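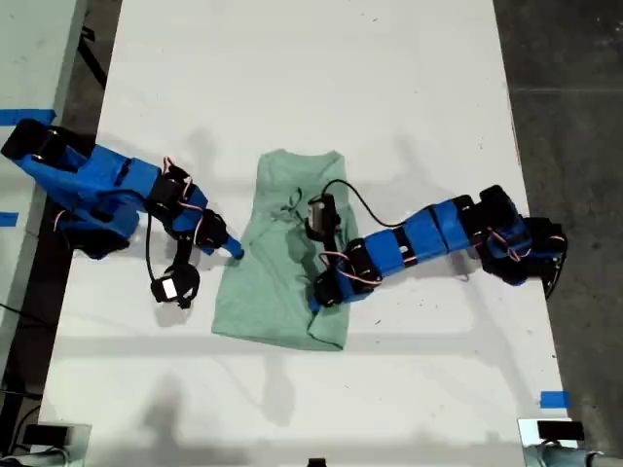
Two arms folding a T-shirt on the bench, one gripper holding the fabric down.

Workshop Tips: House Rules for a Small Two-Arm Bench

These are the rules we use at Flumine for desktop arms working with clothes and towels. They suit a home workshop just as well. Small hobby servos can still pinch a finger or pull a monitor off a desk.

Before power goes on

Clear the table of cups, scissors and loose screws. Wipe it with a damp cloth and let it dry. Grit on the surface gets dragged into light-colored fabric and is hard to wash out.

Mark positions with painter's tape. It peels off clean if you change it every few weeks -- longer than that and it leaves glue behind. Write the date on the tape if more than one person uses the bench.

Check that each base is tight. Printed brackets loosen with vibration, so go over the screws by hand every 500 folds and replace any part with a white stress line in the plastic.

Wires and cables

Leave enough slack for the joint to reach its full travel, and no more. Move each arm through its whole range by hand with the power off and watch the wires. If one goes tight or catches on a bracket, reroute it.

Camera cables need a second tie point behind the wrist. Keep power leads off the floor where people walk.

While the arms are moving

Hands stay off the table. If the cloth needs straightening, stop both arms first.

The stop switch goes where you can reach it without leaning over the bench. Test it at the start of every session, including short ones.

Tie back long hair and take off lanyards. Sleeves above the elbow.

Start new motions at low speed. We run the first 37 passes slow on any new garment, then raise the speed one step at a time.

Two arms sharing one piece of cloth should never pull against each other. Let one hold while the other moves -- this saves the servos and the seams.

Heat and wear

Stop if a servo is too hot to keep a finger on, and let it cool with the power off. Look at the gripper tips for rough edges, which snag knits. Fine sandpaper fixes most of them.

Keep a log by the bench. Date, garment, anything that slipped or stalled.

Last updated 7 April 2023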